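Blinds up at last in the Prunisstead meeting room

If you've walked past the ground floor office at Prunisstead lately, you may have noticed it's got a bit more private. The glass partition now has white blinds on it, and I for one am delighted (I've spent four years trying not to catch people's eye through that glass while eating a sandwich!).

Nelli Honkanen first asked for them back in September, after one too many calls with half the corridor looking in. The bill came to £686, fitting included, and Tapio Valtonen tells me it came out of the furniture budget, so the new chairs will have to wait a little longer. Sorry, Paavo.

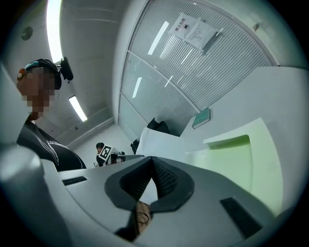 The glass partition with its white blinds, and the "禁止拍照" sign taped up near the top.

For those who don't read Chinese, the sign says "no photography". Hina Magsi would like it swapped for a proper printed one in a few languages, and I think she's right – tape on glass never looks smart for long, and it's a pain to scrape off afterwards.

The lights are next on the list. Dörte Petersen finds the fluorescent ones far too bright for an afternoon at a screen and has asked for a price on something softer. I rather like them, but then I sit by the window.

If you'd like blinds in your own room, drop Tapio a note by March 8, 2024 and he'll add you to the next order. Slats only, I'm afraid, and any colour you like so long as it's white.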